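# How Much Room Does a Cup Need? Planning a Drinks Corner for Duncombe Hall

Course project, Interiors and Everyday Objects, second term

## What I wanted to find out

Every shared kitchen I've lived in has had the same problem: plenty of cups and no good place to set one down. For this project I got to design a drinks corner for the common room in Duncombe Hall, and I had a wonderful time with it (more than I expected from a project about crockery!). My main question was whether a single tray could hold a mixed set of cups and still leave the counter free for pouring, stirring and putting down a drink.

## Materials

I worked with cups in mixed colors, mostly white with a few strong ones thrown in, because that's what a shared kitchen ends up with anyway. The surface is gray with a marble pattern. For the walls I chose a floral paper with gray-brown flowers and pale yellow blossoms, and I love it. The soft gray stripes look like birch trunks and they calm the whole thing down.

For the surface I compared two sample sheets, which I've called Selness and Tomar in my notes. Selness was a plain pale gray and showed every coffee ring. Tomar had the marble pattern and hid them much better, so Tomar won.

## Trying out layouts

I drew 10 layouts on paper and tried 6 of them with real cups. The tray I planned around has a footprint of 767 square centimeters, and the counter section I was given measures 2,298, so the tray takes up exactly a third of it. That sounds like a lot until you try living without one. In the layouts with loose cups, they crept forward all day and there was never a clear spot by the kettle.

Moving the tray toward the back left helped right away. Coasters were the other big discovery. I put a round brown one beside the tray and a woven beige one near the back wall, and people who tried the corner used them without being asked!

The tray does get crowded. Handles catch on each other, and a small cup can get lost behind a bigger one. I tried lining everything up in rows (my Kutus layout, named after the coffee we were drinking), but the rows lasted until nearly lunchtime and then it was a cluster again. I've decided a cluster is fine.

## Next steps

I'd like to test a tray with a slightly higher rim, and find a better home for small bottles, which still end up standing next to the tray.

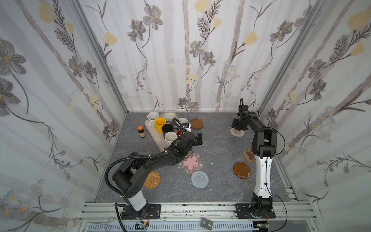 *Figure 1. Cups on the off-white tray, with the floral paper behind.*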